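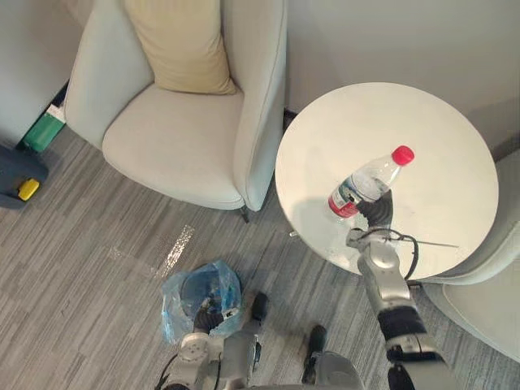

Figure 6. Armchair with its cushion set upright against the back, and the round side table next to it.

3.2 What people do with a seat before they sit in it

I went into this part of the study thinking the chair would be the dull bit. Teguh Halim and I had planned to write mostly about the side tables, and then we started reading the notes from the Drunesholm rooms and the cushions were everywhere! In 297 of the 300 visits we logged, the person touched the cushion before doing anything else at all (the other three went straight for the table).

The gray chair in Figure 6 is the kind we used throughout, with a tall curved back and arms that wrap around you, and I'll admit I got fond of it. A loose cushion makes a big difference in a chair shaped like that. Stand it up and you sit further forward, lay it flat and you sink, and people had strong feelings either way. Liv Lundgren coded the positions as upright, flat, on the lap or on the floor, and Figure 6 is a plain case of upright.

The table matters too, just later on. Its round white top got used mainly for drinks - a water bottle like the one in the figure was typical - and for small things that are easy to lose on a pale surface. Where people put the bottle seemed to depend on which arm they leaned on, though I wouldn't push that too far with the numbers we have from one site. We come back to it in Section 4 with the Undonberg rooms, where the tables were square.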